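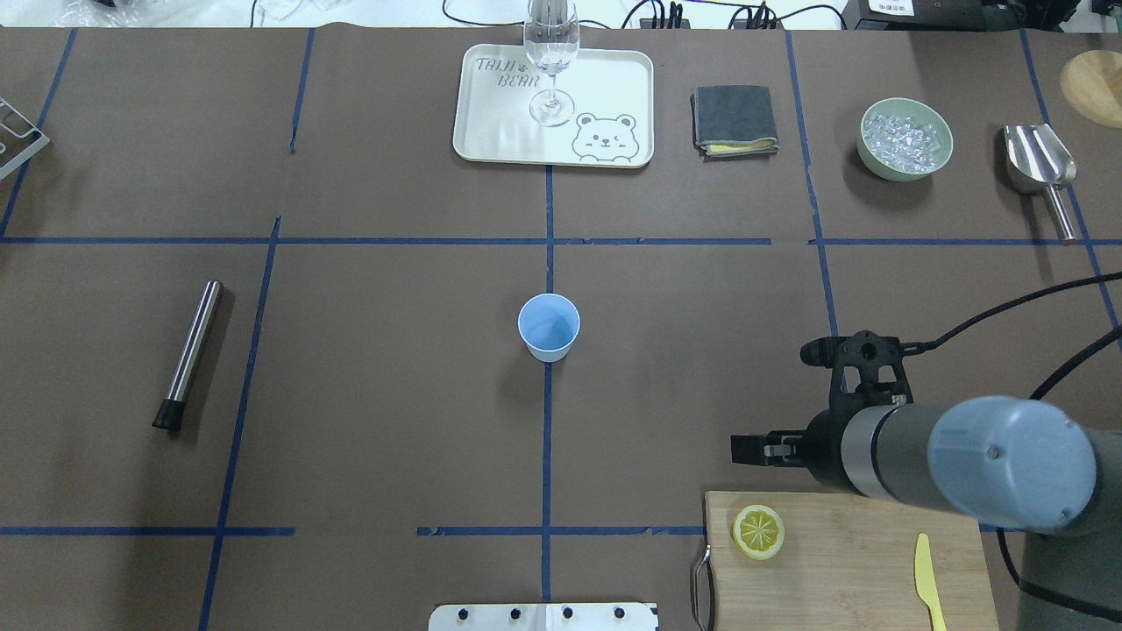
Setting Up and Recording Table-Top Tasks: Your Questions Answered

Last updated: January 2018

We get a lot of questions from people starting out with the drinks tasks, and we love getting them! This page gathers the ones that come up most, with the rules we work to at both Stestcombe and Takley. If you have only ever worked on the sorting bench, read the part about liquids before anything else.

Why do we tape the table into zones?

So that two people on two different days can lay out the same task and both be right. Blue masking tape is the house standard. It shows up well on a dark top, it peels off without leaving much behind, and anybody can fix it with a fresh strip. A zone has a place on the layout sheet, and every object on the sheet is given a zone to start in. "Put the cup near the middle" used to cause no end of arguments. "Put the cup in its zone" doesn't.

Does the tape have to be perfectly straight?

No! We've seen people spend half a morning with a steel rule, and it's lovely to look at, but a slightly crooked strip or a small break does no harm. What matters is that you can tell which zone an object belongs to. Replace a strip when an end starts to lift, as a curled end can catch on a finger or drag a light cup along with it. And please don't re-tape halfway through a set. Finish the set, re-tape, then start a new one and write it in the log.

Can an object sit across a tape line?

Long things will, and that's fine. An ice scoop is longer than most of the gaps you can give it, so we go by the head: if the scoop head is in the right zone, the handle may lie over the line. For a muddler, we go by the rubber tip. Bowls, cups and boards should sit inside the lines at the start if they fit. If they don't fit, the layout sheet will say so.

How much of the task should be on the table at the start?

Everything the task uses and nothing it doesn't. For the iced lemon drink that means the glass of water on its tray, the paper cup, the bowl of ice, the scoop, the muddler, the folded cloth, and the chopping board with the lemon and knife. Things kept for a later task can wait at the edge, well out of reach of the arm's planned path. Phones, pens and your own mug (you know who you are) live on the shelf by the door.

Why is the water in a stemmed glass? Isn't that asking for trouble?

It's the question we get most, and I do enjoy it. A stemmed glass is top-heavy and see-through, so it makes for a proper test, and people who make drinks do use them. We have three rules for it. The glass always starts on a tray. It is never filled above the widest part of the bowl. The arm runs at its slow setting whenever the glass is the thing being moved. We had 43 spills logged in our first year with liquids, and after the tray rule came in the clearing up got so much easier that people stopped dreading this task.

Where may the cables and plugs go?

Behind the table, off the working surface. Power strips go at the far side, and liquids start with a tray or a bowl under them so a small spill stays small. Cables that belong to the arm itself need enough slack to reach full stretch and no more. Before each set, move the arm slowly through its whole range and watch the cable all the way. If it touches an object or pulls tight, sort it out before you go on. A cable sweeping over the table can shift a paper cup very easily, and then the whole layout is wrong.

Are we allowed real knives?

Not on this bench. Plastic ones only, and the lemon gets sliced beforehand in the kitchen. The Skondanden team has its own fenced cell and its own rules for metal blades, so don't copy what you see in their videos. The plastic knife starts on the board with its handle free, so the gripper can close on it cleanly.

How close can I stand while the arm is moving?

Stay outside the floor line, which is set 60 centimetres beyond the arm's full reach. One person keeps the stop button in hand for the entire run and does nothing else. No typing, no chatting, no topping up the ice. If you have to reach in, press stop, wait for the arm to be still, and say "hands in" out loud. Say "hands out" before you start it again. It feels silly for the first day, then you can't imagine working without it.

What about the ice?

Ice is brilliant for this work and an absolute nuisance. It slides, it sticks together and it starts melting the moment you turn your back. Use fresh cubes for each set, break up any clumps by hand, and swap the bowl when there's water standing in the bottom. If a cube lands on the table during a run, let the run finish if it's safe, mark it as a drop, then wipe up with a spare towel. The folded cloth on the table is part of the task, so don't grab that one! A cube on the floor is different: stop straight away and pick it up.

Do failed runs count?

Yes, and please keep them. A full set is 36 runs, and all 36 go in the folder with an honest mark next to each. Our last lemon drink batch came to 208 usable runs, and a good share of those had a fumble somewhere in the middle. "Usable" means the layout was right at the start and the log was filled in. It has nothing to do with whether the drink got made.

Does it matter which cup or tray I use?

Colour and size matter, so stick to what's on the sheet. Printed patterns are welcome. A cartoon bear on a tray is a good thing to have about, as real kitchens are full of that sort of thing and a plain grey set teaches you very little. When a tray or cup is swapped for another, write down the change and take a fresh reference photo of the layout.

Do we have to follow the Boersma checklist as well?

If you are working on a shared project with Boersma, yes. Theirs is longer than ours and covers cleaning between sets in more detail (the food-safe wipe, the order you wipe in, how long to wait). Where the two disagree, follow the stricter one. For our own work, the one-page list on the wall is enough.

I've found a better way of doing something. Can I just do it?

Tell us first, then very probably yes! The tray rule came from somebody in their second week. Write it in the suggestions sheet, we'll try it for one set next to the old way, and if it works it goes on this page. The next full review is in December, but small changes go in as soon as they're agreed.

Comments (4)

benchmonkey
The scoop head rule has saved us so much bother. Any chance of one for tongs? We've been going by the tips but the other shift goes by the hinge.

takley_late_shift
Seconding "hands in, hands out". I now say it at home when somebody's loading the dishwasher.

rowan77
Is the 60 cm measured from the gripper or from the wrist? The page says full reach but our floor line looks closer than that to me.

Page editor
rowan77: from the tip of the gripper with the arm fully stretched. If your line is closer, please don't run until it's been moved. benchmonkey: tips, please, and I'll add it to the sheet.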